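Setting the Tool Offset and Payload After a Gripper Change

Applies to: Flerkach simulation cell, single arm, two-finger gripper
Last revised May 21, 2022 by Natsumi Hattori

Redo these settings whenever the gripper model is swapped or its mounting rotation changes. Until then the planner works from the old tool point, and every grasp will land off target by the difference. Allow one session for the whole procedure.

Before you start

Stop the task runner and load the home pose. Save a copy of the current tool file under a new name. Alois Aigner's script will overwrite the original without asking.

Step 1. Tool offset

Open the tool file and find the entry for the wrist flange. Enter the distance from the flange face to the point midway between the closed fingertips. For the current gripper this is 141 mm along the flange Z axis. Leave X and Y at zero unless an adapter is fitted.

Reload the cell and rotate the wrist through its full range with the tool point held. The marker should stay put. If it traces a circle, the X or Y value is wrong. If it swings in an arc when the arm tilts, check Z.

Step 2. Payload

Enter the gripper mass first, with nothing held. Then add a second payload entry for the test object: 426 g, center of mass 93 mm from the tool point. The runner switches entries on the grasp signal — check that the signal name matches the one in the gripper file, including capitals.

Step 3. Held-object check

Run the lift test at quarter speed and pause it with the object off the surface. 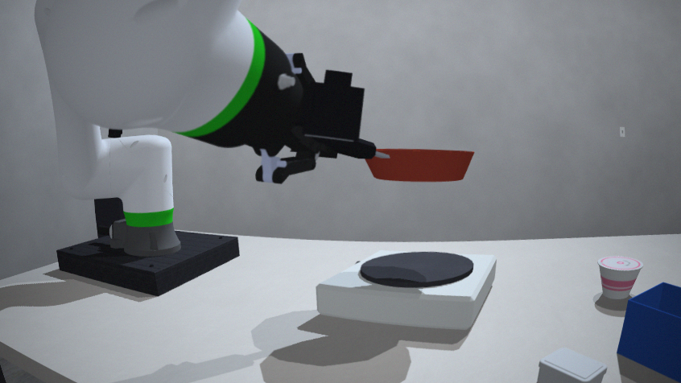
Payload errors show up most clearly with an object held by one end. With the frying pan gripped at its handle, the weight hangs well out to the side of the fingers, and a wrong center of mass makes the wrist sag. Look at the pan from the side while it is over the cooktop. The rim should be close to level, with a clear gap between the pan's flat bottom and the burner plate. Hold the pause for 500 simulation steps and compare the tool pose at the start and end.

If the pose drifts, correct the center of mass before touching the joint gains. Kanako Shimada keeps the accepted drift limits in the cell notes.

Step 4. Save

Write the tool file, restart the runner and repeat the lift once at full speed. Enter the new offset in the change log with your initials.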